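The Breakfast Machine Comes Back to the Counter

By Stela Oprea
Jan 12, 2026

Sânziana Sârbu bought her first three-in-one breakfast maker at a yard sale in October. The cord was stiff and the hinge squeaked, but it made a decent grilled cheese, and she used it every morning until the latch gave out. Then she went looking for another one.

They are easy to find again. Appliances that toast, press and fry from a single plug were a fixture of small apartments years ago, then mostly went to the back of the cabinet. Now they are sold in pastel colors with rounded corners, and people leave them out.

Sârbu rents a studio above Ghiță, a shoe repair shop, and her kitchen is one counter with a sink at the end. "I had a toaster, a pan and a sandwich press, and I could only ever plug in one," she says. "I was moving things onto the bed to make eggs."

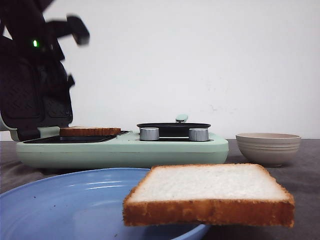
5 min read

A mint-green model with a sandwich maker on the left and a small round frying pan on the right covers most of what one person wants before work. The bread goes on the lower plate and the egg goes in the pan. The black plate inside the lid has a raised diamond or grid pattern that presses into the top slice.

Bread matters more than the machine does. Plain white sandwich bread does well, as long as it is cut thick. Thin slices dry out before the middle gets warm. Sârbu buys hers unsliced from Grudwood, a bakery two streets over, and cuts it herself — badly, she says, but thick.

She butters the outside and leaves the inside alone. Cheese goes on the bottom slice once it is on the plate, then the second slice, then the lid. She gives it nearly 5 minutes and doesn't press down on the handle. A wide plate with a low rim is good for resting the sandwich afterward. It also catches crumbs.

The pan is slower than a stovetop. Put the egg in first, cover it, and start the bread a minute later. Turn it off while the white still looks a little loose on top.

Cleaning is the part owners complain about. Wipe the plates with a damp cloth when they have cooled, and keep metal forks away from the nonstick surface. Cheese that gets into the hinge has to come out with a toothpick.

Sârbu's sister has a bigger machine with a coffee pot and thinks the coffee is weak. Sârbu still makes hers in a pot on a hot plate.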